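Sweater season is months off, but August is when I go through the knits. I pulled the bins out of the Jakonwood closet last night and made a big happy mess of it!
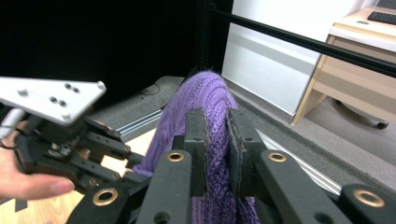 Folding is where I always get stuck. Chunky stuff goes in half and then in half again – no hangers, ever. The lavender ribbed knit has fuzz along the top of the fold, so it gets a going-over before it's packed away until January. Then two more bins to go.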